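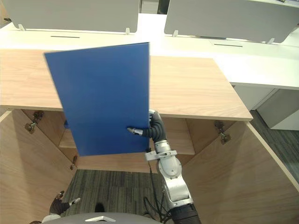 Section 4: Uploading Your Logo and Approving Your Proof

Welcome back! By now you should have your Palteo account open and at least one product sitting in your order tray, whether that's the Hakley tote, the Matsuda travel mug or something else from the Nelari giveaway range. This section takes you through adding your artwork and signing off on the proof. It looks like a lot of steps on paper, but most people get through it over one cup of coffee, and you can stop and come back whenever you like (your work is saved at the end of each step).

Before you begin

Have your logo file handy, along with the color numbers your company uses, if it has them. Vector files give the cleanest print by a long way. If all you have is a picture saved from your website, please don't worry -- upload it anyway and our art desk will tell you whether it can be used at the size you want.

4.1 Adding your artwork

1. Open your order tray and click the name of the product you want to decorate.

2. Choose a print area. The Hakley tote has two, front and back, and each one is priced separately. The Matsuda mug has a single wrap area that stops just short of the handle on both sides.

3. Click Add Artwork and pick your file. Larger files can take a minute or two to load, so give the bar time to reach the end before you click anything else.

4. Drag your logo to where you'd like it. The dotted line shows the safe print area, and anything outside that line will be trimmed.

5. Set your ink colors. You may use up to 22 stock inks without a matching fee, though for a one-color logo you'll only need the one, of course! To match a special shade, type its number in the box marked Custom Ink.

6. Click Save Layout.

Note: Colors look different on every screen, and a soft gray on your laptop may come out a good bit warmer on natural cotton. If the shade really matters to you, ask for a printed swatch before you go any further. The request button is at the bottom of the layout page, a little easy to miss.

Caution: Thin lines and very small lettering can fill in with ink when printed on fabric. If your logo has a tagline tucked underneath, consider leaving it off the tote and keeping it for the mug, where the surface is smoother.

4.2 Checking quantities

1. Go back to the order tray and look over the number beside each product. The smallest order for any printed item is 200 pieces.

2. If you need an odd number, say 1,518 mugs for a conference list, type it in just as it is. There's no need to round up to a full carton.

3. Click Update so the price and the shipping weight change to match.

4.3 Approving the proof

1. Watch for an email with the subject line "Your proof is ready." If it doesn't turn up, have a peek in your spam folder.

2. Open the proof and read every word of it out loud. Phone numbers and web addresses deserve a second reading, and it's a great help to have a coworker look too -- we all go a bit blind to our own company name after a while.

3. If something needs changing, click Request a Change and tell us in plain words what you'd like. The first 2 rounds of changes are included in your setup charge.

4. When you're happy, tick the approval box and click Approve.

Caution: Printing is scheduled as soon as you approve, and we can't make changes to the artwork after that point. Proofs approved after noon on a Friday go into the following week's schedule.

Your approved proof stays in your account under Past Artwork, ready to use again when you reorder. For delivery choices and split shipments, please turn to Section 5.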